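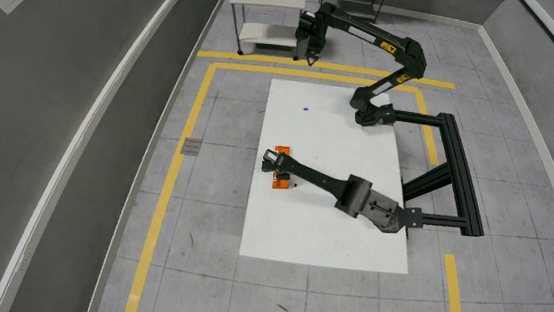

2023年11月11日 Kullen 试用记录

今天继续试 Flutberg 公司的 Kullen 仿真服务。我先写一下现在的情况,因为 Rocío 下周要看这个记录,她要决定我们买不买。试用期是14天,今天我们还在前半段,但是我希望早一点有一个看法。

安装比我想的容易。昨天 Abilio 在他的电脑上装好了,我今天在工作站上又装了一次,按照手册做,没有遇到错误。手册有51页,英文写得很清楚,中文版有几个地方翻译得不太准确,比如“末端执行器”和“手爪”两个词混着用,我看的时候要回去对照英文。这个我已经写邮件告诉 Flutberg 的 Amr Hamdy,他回复得很快,说下个版本会改。

我们试的是包里自带的双臂工位:白色台面,两个黑色机械臂,橙色托盘,还有几个小零件。任务是把零件放进托盘的格子。我没有改工位的布置,只改了控制器的参数。我的想法是先用它们自己的例子,如果自己的例子都不稳定,那么我们的工位就不用试了。

上午的问题主要在碰撞模型。手指离托盘的边很近的时候,接触力的曲线会突然跳一下,然后又正常。我把仿真步长减小一半,跳动变小了,但是没有消失。Abilio 觉得是托盘的碰撞网格太粗,我同意他的意见,可是现在还没有证据。

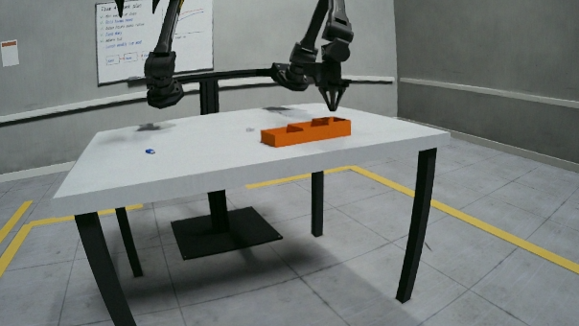 所以下午我换了一个办法,把托盘的碰撞网格换成我自己做的,隔板单独建模,壁厚和显示模型一样。换了以后曲线平滑很多。代价是速度:同样一段动作,计算时间明显变长。这个要问 Amr,他们有没有推荐的网格精度。

两个臂同时动作的时候,规划器有时候选择很绕的路线。我看了日志,原因好像是安全距离的默认值太大,两个臂都在等对方先走。改小以后好一些。但是我不敢改得太小,我们以后要把程序放到真的设备上,在仿真里没有碰到,不等于在车间里也没有碰到。这里希望 Emiliano 帮我看一下,他以前给 Palacios 项目调过双臂的安全距离,比我有经验。

相机部分我比较满意。固定视角和手腕视角可以一起输出,时间戳是对齐的。托盘上的小标签在手腕视角里比较模糊,字读不准。我把分辨率提高了一档,还没有重新渲染,明天再看。如果我们以后要用标签来判断格子,这一点必须解决。

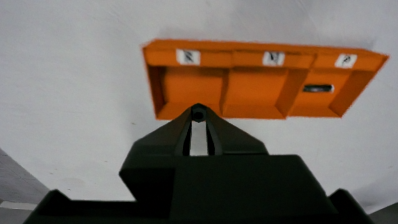 手腕视角,默认分辨率。右边的格子里是银灰色小零件。

价格:一个席位每月447欧元,包括技术支持,不包括云端渲染。我们至少要2个席位。Jendetti 的报价还没有来,来了以后才可以比较。我个人觉得这个价格不便宜,但是如果碰撞网格的问题可以解决,可以接受。

还没有做的:
用新网格把整个任务从头到尾跑一遍,保存力的曲线
提高分辨率以后重新渲染手腕视角
导入我们自己的工位文件(格式要先转换,Abilio 有脚本)
问 Amr:许可证是跟电脑还是跟人?手册第一章和附录说得不一样
问 Rocío:12月的预算里有没有软件这一项

参数文件我放在共享文件夹 kullen 下面,上午的和下午的分开放了。请大家不要直接改下午的那个,先复制一份再改。

Abrehet Gebreyes

补充:刚才关机以前看到,日志里有一个关于摩擦系数的警告,上午和下午都有。手册里没有找到这个警告的说明。先记在这里,明天和 Abilio 一起看。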